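Filed under: Work & Automation | Staff Questions

The Drikard grippers at Bostulness: your questions

Who wrote this?
Ladi Sani, packing side. Management has its own FAQ. It is more cheerful.

What are we being asked to do?
Pick things up and put them down with a hand-held gripper while it records. Drikard uses the recordings to train an arm. The target is 4,000 recordings by the end of June.

Is it extra pay?
No. Fatima Okeke asked on Friday and was told it counts as normal duties. I'd like to see which line of the job description covers it.

Will the arm take our jobs?
The wording we got is "no planned reductions." Plans change. The Pundico site got the same sentence, and its late shift went from 7 people to 2.

Is it hard work?
Dull, mostly. You squeeze, lift, set down and start over. Your thumb feels it before your back does.

Can it handle soft packaging?

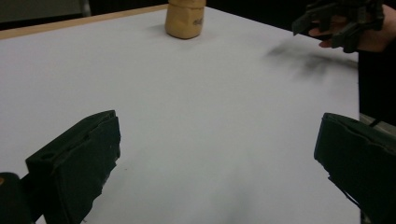

So far I've only been shown demos with stiff boxes, and half of what we ship crumples. Until somebody runs a full Anozie order in front of us, I'd treat the promised 145 picks an hour as a sales figure.

Can I say no?
Yes, for now. Get it in writing from your supervisor.

Related
- Who owns a recording of your hands?
- Pundico late shift: what changed
- Break times and the new packing tables
- Reading your job description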